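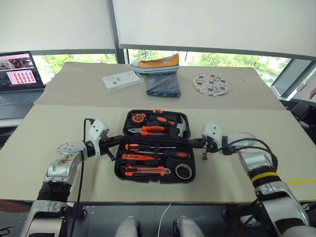
My project is about whether a shared toolkit stays complete longer when every tool has a shaped slot to go back to. I live in Kandpal House, the student residence on the Prurutgate side of campus, and for as long as I've been there the shared tools have lived in a cloth bag under the mail shelf. You reach in for a screwdriver and get a handful of zip ties and somebody's bike light. So for this class I swapped the bag for a molded case and watched what happened. The case opens into two halves, with the tape measure, the claw hammer and the pliers in the lid, and the screwdriver, the voltage tester and the utility knife down in the tray. Even the roll of tape gets its own round recess in the lower right corner, and that recess ended up being the star of my whole report, which I did not see coming when I wrote the proposal.

Project report: Putting It Back
Dinesh Rana
Submitted 7 February 2025

Why I picked this

In October I tried to tighten a wobbly desk leg and spent most of an evening looking for a Phillips screwdriver. It was in the laundry room. I was mad enough about it that when the proposal sheet came around I wrote "tools" at the top before I had a question to go with it, and the question came later, on the bus to Sternville, where my aunt lives.

My aunt has a kitchen drawer with a piece of foam in it, and the foam has the outlines of her knives cut out. Everybody who visits puts the knives back in the right place without being asked, including my cousins, who don't put anything back anywhere. I wanted to know if that would work with people who don't live with my aunt and aren't a little afraid of her.

What I did

There are 20 people on my floor and all of them agreed to be part of it, mostly because all I asked them to do was keep borrowing tools like normal. First came two weeks with the old bag. Then two weeks with the molded case. Same shelf, same sign-out sheet on a clipboard, same pen on a string (the pen got replaced once, the string held up great).

Every night before bed I did a check. For the bag, that meant dumping it out on the hall table and going through my list. For the case, I opened it up and looked. The first thing I noticed, way before I had any results, was how different those two jobs felt. The case check took me 30 seconds, and that included walking over from my room. The bag check was long enough that I started bringing a snack.

I wrote down three kinds of things: is the tool there, is it in the right spot, and did anybody write it on the sheet. For the bag there isn't really a right spot, so I skipped that column. My instructor pointed out that this makes the comparison uneven, and I agree, but I couldn't think of a way around it that wasn't silly.

I also kept a notebook of stuff people said to me about the tools. I didn't plan that part. People just kept stopping me in the hallway once they knew I cared.

What happened with the bag

Pretty much what you'd guess. Tools left and came back at their own pace. The hammer disappeared early on and turned up on a windowsill, where it had been used to hang a poster and then, I think, to hold down a stack of notes. Small things were worse than big things. Nobody loses a hammer for good, but a short screwdriver can be gone in plain sight for days. The sign-out sheet was close to useless in this part. People wrote "screwdriver" and it could have been any of them.

One thing surprised me. When I asked people where they thought a missing tool was, most of them said "in the bag." They weren't lying, they just hadn't looked! If you can't see into a thing, you assume it's full.

What happened with the case

The change was quick. The tools with handles came home fast, and they came home to the right slots, since a hammer-shaped space at the far end of a lid isn't something you can argue with. The bright orange helped too. Against the black plastic a handle shows up from across the hallway, and so does a gap.

It was not perfect, and I want to be fair about where it went wrong.

The screwdrivers got swapped around. They look alike, with the same orange and black handles, and a slot that fits one will more or less take another if you push. People pushed. I marked this as "present, wrong spot," and it was the most common thing I wrote down in the second half of the study. Does it matter? For finding out if something's missing, no. For grabbing the right one when you're up on a chair with one hand on a curtain rod, a lot.

The small pieces were the other trouble. They sit in narrow slots between the bigger tools, and if you want one you kind of have to dig a fingernail in behind it. A couple of people told me they'd given up and used a butter knife. I put that in my notebook and then hid the butter knives for a day, which I know is not science.

And then there was the tape. 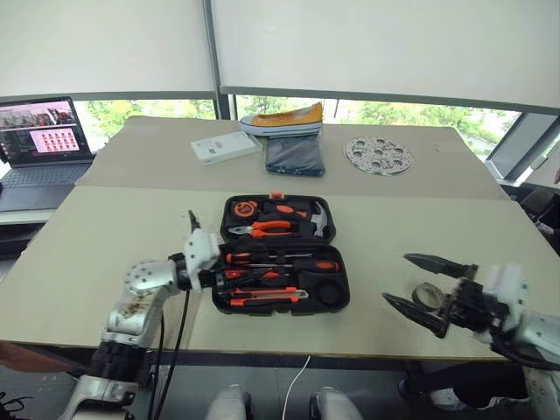
Figure 2. Toolkit open on the near panel, with the roll of tape out on the tabletop.

The roll of tape is the only thing in the kit that isn't really a tool. You don't borrow tape, you use some and walk off with the rest. On bag nights I never gave it a second thought. On case nights it was the thing I wrote about most, because a round recess at the right end of the tray with nothing in it is impossible to miss. It looks like a missing tooth. People who had never said a word to me about the hammer would knock on my door to say the tape was out.

It nearly always turned up close by, on the table or on the mail shelf next to the case. I started calling this the "almost home" problem in my notes. My best guess is that with a screwdriver you feel finished when you put it away, but with tape you feel finished when you tear it. The job's over, your hands are full of whatever you just taped, and the roll stays where you set it down. The empty spot did its work on the next person who came by, though, and I count that as a win for the case even if it doesn't show up in the first column of my sheet.

The lid question

I need a section about the lid, because it caused the only real disagreement on the floor. Half the tools are in the lid, held in their shapes while it stands up behind the tray. When everything's pushed in properly, you shut the case and it latches with the little orange tab. When something isn't pushed in properly, you shut the case and it slides down onto whatever is under it, and the next person gets a surprise.

One group thought the case should always be left open on the table so people could see it. The other group thought that was messy and that it should be closed and on the shelf. I'd told everyone to close it, so I was stuck being on the closed side officially, but in my heart I'm with the open people. Everything good about the slots depends on somebody looking at them. A closed case is a bag with corners.

If I did the study again I'd test this by itself — open versus closed, same case the whole time. I think it would turn out to be more interesting than what I did.

The Zovby sheet

The last piece of the project was making something useful, per the assignment. Mine is a one-page check sheet that I named Zovby, after a password I used to have. It's a simple outline drawing of the lid and the tray with the tool names written in where they go. You tape it up next to the case (yes, with the tape, and then you put the tape back, please).

My first version was a plain list. People ignored it. The drawing got used right away, even by someone who told me she "doesn't do forms." I drew the outlines by hand by tracing around the tools on printer paper. The pliers were the hardest, and my hammer looks a bit like a bird. I left it that way. It's the part of the sheet people recognize.

I also put a dot of paint on the screwdriver handles and a matching dot beside each slot. That went in after the study was over, so I don't have data on it, but so far I'm seeing less swapping.

Problems with my study

The bag always came first and the case always came second. By the time the case showed up, everybody knew I was checking, and some of what I'm calling the effect of the slots could be the effect of Dinesh standing in the hall with a clipboard every night. I should have split the floor or switched the order halfway.

The case was also new and the bag was old and smelled like a basement. People like new things. I'd want to come back after a whole semester, when the orange is scuffed and the novelty's gone, and check again.

And it's one floor in one building. The people in Kandpal House are pretty nice. I would not promise the same results from my cousins.

What I'd tell another house

Get a case with shaped slots, and pick one where the slots aren't all trying to be the same slot. Put the drawing up right beside it. Leave it open if you can stand to look at it. Keep spare tape somewhere else entirely, in a drawer with no hole cut for it, and let people walk off with that one.

The floor voted to keep the case. The old bag is in my closet now with the zip ties in it, and the bike light, if it's yours, is still in there too. Room at the end of the hall, knock after dinner.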